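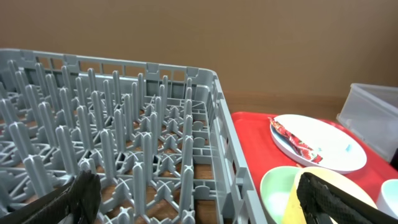

Dish Racks, August: The Gallery

Every rack sold today promises to save you counter space, and then takes up 2 feet of it. Sarahí Pacheco and I have been looking at them since spring for the Orozco kitchen pages, and I remain hard to please. The opening picture is the gray plastic one. Notes on it first, then what we've argued about since.

The pegs
Dozens of tall ones with rounded tips, in regular rows. Fine for dinner plates. I have my doubts about bowls, which tend to lean on whatever is next to them, and I have never believed a rack that claims to hold up to 50 pieces. Whose pieces? Saucers?

The floor
An open grid, with the brown wood showing through underneath. Good for air, bad for the wood, unless you put a mat down. Apolinar Ledesma says he has gone years without a mat and his counter is fine. I have seen his counter.

The side wall
Ladder-style openings all the way along. Sarahí likes them. I see a lot of corners to scrub with an old toothbrush.

The red tray
Bright, with a raised edge, and my favorite thing on the table. A white plate and a pale mint-green bowl are on it, waiting their turn. The bowl has a reddish spot inside and the plate has a crumpled red and white wrapper lying across it — scrape first, please, whatever the detergent label says.

Still to come: the folding rack from Osix and the Hunolance over-the-sink model. The second one has 1,268 reviews, nearly all glowing, and I don't trust a single one until I've tried it with a cast iron lid.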